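해외 화제 기사는 어디서 오는가: ‘불참 하객 청구서’ 사연의 유통 경로 추적
미디어 글쓰기와 취재 실습 기말 프로젝트 보고서
제출일 2025년 5월 9일

1. 왜 이 사연을 골랐나

결혼식에 오지 않은 하객에게 신부가 식대 청구서를 보냈다는 기사가 있다. 기사에 따르면 사건은 Casness라는 소도시에서 일어났다. 신부는 참석하겠다고 답해 놓고 나타나지 않은 하객들에게 청구서를 우편으로 부쳤고, 그중 한 사람인 신랑의 옛 직장 동료가 돈 대신 염소 한 마리를 보냈으며, 신부는 염소를 받고 화가 풀렸다고 한다. 기사에 인용된 신부의 말은 이렇다. “처음에는 모욕이라고 생각했지만 염소가 마당에 들어서는 순간 웃음이 나왔다.”

우리 조가 이 사연을 처음 본 것은 포털의 해외 화제 묶음에서였다. 조원 중 한 명은 재미있다고 했고 나머지는 그럴 리가 없다고 했다. 그럴 리가 없다는 느낌만으로는 보고서를 쓸 수 없으니 확인해 보기로 했다. 수업에서 제시된 주제 목록에는 지방 의회 보도자료나 기업 홍보 기사처럼 더 점잖은 것들이 있었다. 그래도 사람들이 실제로 눌러 보는 기사는 이런 종류이고, 이런 기사일수록 검증 기사가 따라붙지 않는다는 점이 마음에 걸렸다. 가짜 뉴스 연구라고 하면 대개 선거나 감염병을 다룬다. 염소 한 마리를 놓고 사실 여부를 따지는 사람은 드물다.

미리 적어 두자면 우리는 이 사연이 거짓이라고 증명하지 못했다. 사실이라고 증명하지도 못했다. 보고서의 대부분은 왜 어느 쪽도 되지 않았는지에 관한 것이다.

2. 질문

처음 계획서에 적은 질문은 “이 사연은 사실인가” 하나였다. 중간 점검 때 질문이 너무 크다는 지적을 받고 다음과 같이 고쳤다.

이 사연을 실은 기사들은 출처를 무엇이라고 밝히는가.
출처를 거슬러 올라가면 누군가가 당사자에게 직접 물어본 기록이 나오는가.
기사가 옮겨지는 동안 내용은 어떻게 달라지는가.
독자는 이런 기사를 읽을 때 사실 여부를 신경 쓰는가.

마지막 질문은 나중에 붙었다. 앞의 질문들이 예상보다 빨리 막혔고, 지면이 남았다는 이유도 없지 않다. 설문은 누구나 할 수 있으니까 한 것이라는 비판을 받아도 크게 반박할 말이 없다.

3. 자료와 방법

3.1 기사 수집

한국어와 영어 검색어로 같은 사연을 다룬 글을 모았다. 제목과 본문에 결혼식, 청구서, 염소가 모두 들어가는 것만 남겼더니 83건이 되었다. 개인 블로그와 게시판 글은 뺐고, 스스로를 언론이나 뉴스 서비스라고 부르는 곳만 넣었다. 이 기준이 허술하다는 것은 안다. 뉴스라는 단어를 사이트 이름에 붙이는 데에는 아무 자격도 필요하지 않다. 하지만 기준을 더 엄하게 잡으면 우리가 정작 보고 싶은 글들이 먼저 빠져나갔다.

수집한 글 가운데 20건을 골라 문장 단위로 비교했다. 게시 시각이 확인되는 글을 우선했고, 본문이 완전히 같은 글은 하나만 남겼다. 비교 작업은 조원 2명이 따로 하고 나서 맞춰 보았다. 판단이 갈린 부분은 대부분 ‘인용’과 ‘바꿔 쓰기’의 경계였다. 예를 들어 “웃음이 나왔다”를 “웃음을 참을 수 없었다고 털어놓았다”로 옮긴 것을 인용으로 볼지가 문제였다. 한 명은 따옴표만 있으면 인용이라고 했고, 다른 한 명은 말이 달라졌으면 인용이 아니라고 했다. 결국 따옴표 유무와 표현 일치 여부를 별도 칸에 적는 것으로 타협했다.

3.2 출처 거슬러 올라가기

각 글이 밝힌 출처를 따라 링크를 하나씩 열었다. 링크가 없으면 언급된 매체의 사이트 안에서 제목을 검색했다. 삭제된 페이지는 공개 저장본을 찾아보았다. 당사자나 매체에 보낸 문의는 모두 전자우편으로 했고, 전화는 하지 않았다. 시차와 언어 문제도 있었지만 솔직한 이유는 아무도 전화하고 싶어 하지 않았다는 것이다. 실습 보고서로서 감점 요인이라고 생각한다.

3.3 설문

교내에서 60명에게 종이 설문지를 돌렸다. 사연을 짧게 요약한 글을 읽게 하고, 사실이라고 생각하는지, 출처를 확인할 마음이 드는지, 다른 사람에게 전할 것인지를 물었다. 표본은 우리가 수업 전후로 붙잡을 수 있었던 학생들이다. 무작위 표본이 아니고 어떤 집단도 대표하지 않는다. 그래서 이 보고서에서는 백분율을 쓰지 않는다.

4. 결과

4.1 출처라고 적힌 것들

비교 대상 글들이 출처로 가장 자주 든 이름은 Holta였다. Holta는 여러 나라의 화제 기사를 영어로 올리는 온라인 매체로, 가족 다툼, 뜻밖의 선물, 파혼과 화해 같은 이야기가 첫 화면을 채운다. 한국어 기사들은 “해외 매체 Holta에 따르면”이라고 쓰거나, 그보다 더 간단하게 “외신에 따르면”이라고 썼다. 외신이라는 말은 편리하다. 통신사도 외신이고 광고로 뒤덮인 모음 사이트도 외신이다. 독자가 둘을 구별할 단서는 기사 안에 없다.

Holta의 기사에는 필자 이름이 없고 ‘편집부’라고만 되어 있다. 본문에서 신부의 말을 길게 인용하지만 누가 언제 어떻게 들었는지는 적지 않았다. 맨 아래에 작은 글씨로 “Srour 제공”이라는 표시가 있다. 한국어로 옮긴 글 중에서 이 표시까지 옮긴 것은 찾지 못했다.

Srour는 매체에 짧은 화제 기사를 묶어 파는 공급 서비스다. 소개 페이지에는 현지 취재망을 갖추고 있다는 문장이 있지만 취재망이 어디에 있는지, 몇 명인지, 어떤 언어로 일하는지는 나와 있지 않다. Srour의 판본은 Holta의 것보다 짧고 건조하다. 신부의 인용문은 한 문장뿐이다. Holta가 실은 나머지 인용문이 어디에서 왔는지는 알 수 없다. Holta가 따로 취재했을 가능성은 남아 있다. 다만 그랬다면 그 사실을 자랑하지 않을 이유가 없어 보인다.

Srour의 글은 다시 Flerkska라는 지역 생활 게시판을 가리킨다. 여기까지가 우리가 기사 링크만 따라가서 닿을 수 있었던 곳이다.

4.2 Flerkska의 글

Flerkska에서 해당 글은 이미 삭제되어 있었고 저장본만 남아 있었다. 저장본에 따르면 글은 12월에 올라왔고, 작성자는 신부 본인이 아니라 “아는 사람의 결혼식 이야기”를 전한다고 첫 줄에 밝혔다. 본문은 세 단락이 채 안 된다. 청구서 이야기는 있다. 염소 이야기도 있는데, 우리가 아는 것과 조금 다르다. 글에는 하객이 “염소라도 보낼까 하고 농담했다”고 되어 있다. 염소가 실제로 도착했다는 말은 없다.

댓글 중에 “그래서 염소를 보냈대요?”라고 묻는 것이 있었고, 작성자의 답은 저장본에 남아 있지 않다. 답을 하지 않은 것인지, 저장된 시점 이후에 답한 것인지 구별할 방법이 없다. 우리는 이 댓글을 놓고 꽤 오래 이야기했다. 염소의 도착이 나중에 덧붙은 것이라고 쓰고 싶은 유혹이 컸다. 그러나 작성자가 답글에서 염소가 왔다고 했을 수도 있고, Srour의 누군가가 그 답글을 보고 썼을 수도 있다. 증거가 그렇게까지 말해 주지는 않는다.

Casness라는 지명도 게시판 글에는 없다. 글이 올라온 지역 게시판의 이름이 Casness일 뿐이고, 작성자는 결혼식이 어디에서 열렸는지 쓰지 않았다. 게시판 분류가 사건 발생지로 바뀐 것은 Srour 단계다. 이 부분은 판본을 나란히 놓으면 비교적 분명하게 보인다.

4.3 옮겨지는 동안 달라진 것

판본을 비교하면서 몇 가지 버릇을 확인했다.

첫째로 간접 화법이 직접 화법이 된다. 게시판 글에서 “신부가 처음에는 기분 나빠했다고 들었다”였던 것이 Srour에서는 “신부는 처음에 모욕감을 느꼈다고 말했다”가 되고, Holta에서는 따옴표 안으로 들어간다. 한국어 기사에서는 그 따옴표가 제목으로 올라간다. 전해 들은 말이 당사자의 목소리가 되는 동안 새로 취재한 사람이 있었다는 흔적은 어느 판본에도 없다.

또 하나는 관계가 구체적으로 바뀐다는 점이다. 게시판에서 하객은 “초대받은 어떤 사람”이다. 그 뒤로 신랑의 친구가 되었다가 옛 직장 동료가 되고, 어떤 한국어 기사에서는 신부의 전 남자친구가 된다. 전 남자친구 판본은 비교 대상 안에서 제목이 가장 자극적인 글이었는데, 그 글도 출처는 똑같이 Holta라고 적었다. Holta의 기사에는 전 남자친구가 나오지 않는다. 번역 과정의 착오라고 보기에는 방향이 너무 한쪽이다.

금액도 붙는다. 게시판과 Srour에는 청구 금액이 없다. Holta부터 금액이 등장하고, 한국어 기사들은 이를 원화로 환산해 괄호에 넣었다. 환산까지 해 놓으면 확인된 숫자처럼 보인다. 근거가 없는 액수에 그날의 환율을 곱한 것이어도 그렇다. 이 보고서에는 그 금액을 옮기지 않기로 했다.

반대로 빠지는 것도 있다. “아는 사람의 이야기”라는 문장은 첫 단계에서 이미 사라졌다. 이 사연 전체에서 가장 중요한 정보가 가장 먼저 없어진 셈이다. 다만 우리가 본 것은 사연 하나다. 화제 기사 전반이 그렇다고 넓히려면 훨씬 많은 사례가 필요하다.
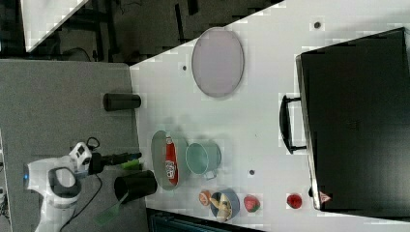 그림 1. 흰 탁자 위의 검은 여행 가방과 타원형 접시

4.4 문의와 답변

Holta, Srour, Flerkska 운영진에게 각각 문의를 보냈다. 질문은 짧게 썼다. 당사자와 직접 연락했는지, 인용문의 출처가 무엇인지, 금액의 근거가 있는지를 물었다.

Holta는 자동 응답으로 접수되었다고 알린 뒤 답이 없었다. Srour는 “개별 기사의 취재 과정은 고객사에만 안내한다”고 답했다. 고객사가 되면 알려 주느냐고 다시 물었더니 요금 안내문이 왔다. Flerkska 운영진은 이용자 정보를 줄 수 없다고 했는데, 이것은 당연한 답이라고 생각한다. 대신 작성자에게 우리 연락처를 전달해 주겠다고 했고, 제출일까지 연락은 오지 않았다.

같은 사연을 실은 한국어 매체 몇 곳에도 물었다. 돌아온 답은 하나였고, 해외 매체를 인용한 기사이므로 사실관계는 해당 매체에 문의하라는 내용이었다. Holta는 답하지 않고 Srour는 돈을 내라고 하니, 안내대로 따라가면 문의는 제자리를 돈다. 담당자가 불친절했다고 쓰려는 것은 아니다. 답장은 빨랐고 정중했다. 문제는 그 답이 정해진 절차처럼 보였다는 데 있다.

4.5 설문

설문 결과는 우리가 기대한 모양으로 나오지 않았다. 우리는 독자가 이런 기사를 쉽게 믿을 것이라고 가정했다. 실제로는 사연이 그대로 사실이라고 답한 사람보다 “과장되었을 것 같다”를 고른 사람이 더 많았다. 그런데 과장되었을 것 같다고 답한 사람들 중에도 친구에게 전하겠다는 응답이 적지 않았다. 자유 기술란에는 “사실이 아니어도 웃기니까”, “염소 부분은 진짜였으면 좋겠다”, “누가 피해를 보는 것도 아닌데” 같은 말이 적혀 있었다.

이 응답을 두고 조 안에서 의견이 갈렸다. 독자가 이미 의심하고 있다면 검증이 무슨 소용이냐는 쪽이 있었고, 의심하면서 퍼뜨리는 것이 더 나쁘다는 쪽이 있었다. 설문 문항이 두 입장을 가를 만큼 정교하지 못했다. 특히 “출처를 확인할 마음이 드는가”라는 문항은 잘못 만든 것이다. 수업 과제라는 말을 듣고 이런 질문을 받으면 누구나 조금은 그렇다고 답하기 쉽다. 확인하겠다는 응답이 꽤 나왔지만 우리는 이 숫자를 믿지 않는다. 결과표에서도 뺐다.

설문지에 넣은 요약문도 문제였다. 우리는 중립적으로 쓴다고 썼는데, 나중에 보니 “보도에 따르면”이라는 표현이 들어 있었다. 우리가 비판하려던 바로 그 말투다.

5. 논의

5.1 누가 피해를 보는가

“피해자가 없다”는 말은 설문에서도 나왔고 발표 때 청중에게서도 나왔다. 쉽게 무시할 수 있는 반론은 아니다. 신부는 이름이 없고 도시도 불확실하며 염소는 존재하지 않을 수 있다. 그렇다면 누구의 명예가 훼손되었다는 것인가.

우리의 생각은 이렇다. 게시판 글이 실제 결혼식에서 나왔다면, 그 신부를 아는 사람들은 글을 알아볼 것이다. 본인이 하지 않은 말이 여러 언어로 따옴표 안에 들어가 있고, 어떤 나라에서는 없던 전 남자친구까지 생겼다. 댓글난에는 신부의 성격을 두고 험한 말이 달렸다. 물론 이것은 글이 실화에서 나왔다는 전제 아래에서만 성립한다. 전제가 확인되지 않았으니 주장도 그만큼만 강하다.

지역에 대한 인상도 있다. 비교한 글들의 댓글에는 “저 나라 사람들은 원래 그렇다”는 투의 문장이 반복되었다. 멀리 있는 곳의 이상한 풍습 이야기로 읽히는 것이다. 기사가 그런 말을 직접 하지는 않지만, 제목에 굳이 ‘현지에서는’이라는 말을 넣은 글들은 그 반응을 어느 정도 예상했을 것이다. 의도를 증명할 수는 없으므로 여기까지만 적는다.

5.2 ‘인용했을 뿐’이라는 말

옮긴 매체들은 틀린 말을 한 적이 없다고 할 수 있다. Holta가 그렇게 썼고, 자신들은 Holta가 그렇게 썼다고 썼다. 문장 하나하나는 참이다. 그러나 독자가 제목에서 읽는 것은 Holta가 무엇을 썼느냐가 아니라 신부가 청구서를 보냈다는 사건이다. 출처 표시는 책임을 앞 단계로 넘기는 역할을 하고, 맨 앞 단계에는 이름 없는 게시판 이용자가 “들은 이야기”라고 써 둔 글이 있다. 그 사람은 어쩌면 이 사슬에서 유일하게 자기가 아는 만큼만 말한 사람이다.

수업에서 배운 교차 확인 원칙도 이 경우에는 오해를 낳는다. 여러 매체가 같은 내용을 실었으면 믿을 만하다고 흔히 말한다. 수집한 글은 많았지만 출처가 표시된 글은 모두 한 줄기로 모였다. 확인할 때는 매체의 수보다 서로 독립된 경로가 있는지를 먼저 보아야 하는데, 독립성은 검색 결과 화면에 나타나지 않는다.

5.3 우리 자신에 대한 의심

조사를 하면서 우리도 같은 버릇을 보였다. 중간 발표 자료 첫 판에는 “염소는 없었다”라는 제목이 있었다. 눈에 띄고 기억하기 좋은 제목이었지만 우리는 그것을 모른다. 지도 교수의 지적을 받고 “염소의 도착은 확인되지 않는다”로 바꿨고, 발표장의 반응은 눈에 띄게 식었다. 화제 기사를 쓰는 사람들이 매일 받는 압력이 이런 것이겠다고 짐작했다. 짐작일 뿐이고, 현업 기자를 만나 물어보지는 않았다.

우리가 찾은 게시판 글이 최초의 글이라는 보장도 없다. 더 오래된 판본이 다른 언어로 있을 수 있다. 하객에게 청구서를 보낸다는 줄거리 자체가 여러 곳에서 되풀이되는 유형이라서, Flerkska의 작성자가 어디선가 읽은 이야기를 아는 사람의 일로 바꾸어 썼을 가능성도 배제하지 못한다. 그 경우라면 신부의 피해를 걱정한 5.1의 논의는 상당 부분 힘을 잃는다.

6. 한계

검색어를 한국어와 영어로만 넣었다. 조원 중에 다른 언어를 읽을 수 있는 사람이 없었고, 게시판 저장본은 기계 번역에 의존했다. “농담했다”로 옮긴 부분이 정말 농담이라는 뜻인지는 번역기 두 종류의 결과가 일치했다는 것 외에 근거가 없다. 이 보고서에서 가장 중요한 대목이 번역기에 달려 있다는 점은 읽는 사람이 알고 있어야 한다. 어학 전공 학생에게 부탁하려 했으나 일정이 맞지 않았다.

게시 시각은 사이트가 표시한 대로 믿었다. 일부 글은 수정 시각만 나와 있어서 원래 순서가 다를 수 있다. 특히 한국어 기사들끼리의 선후 관계는 몇 시간 차이여서 누가 누구를 베꼈는지 단정하지 않았다.

설문의 한계는 앞에서 적은 대로다. 다시 한다면 같은 사연을 출처 표시만 다르게 해서 두 집단에 나누어 주고 반응을 비교할 것이다. 문항을 짤 때 그런 제안이 나왔는데 복사를 이미 맡긴 뒤였다.

7. 남은 일

Flerkska 작성자에게서 연락이 오면 보고서를 고쳐 다시 낼 생각이다. 수집한 글의 목록과 문장 비교표는 수업 게시판에 올려 두었고, 금액이 들어간 칸은 가려 두었다. 비교표에서 따옴표 칸과 표현 일치 칸이 서로 맞지 않는 행이 있는데, 조원 사이에서 끝까지 합의가 안 된 곳이라 두 사람의 판단을 그대로 함께 남겼다.

문의 메일 원문은 부록에 실었다. Srour의 요금 안내문은 싣지 않았다.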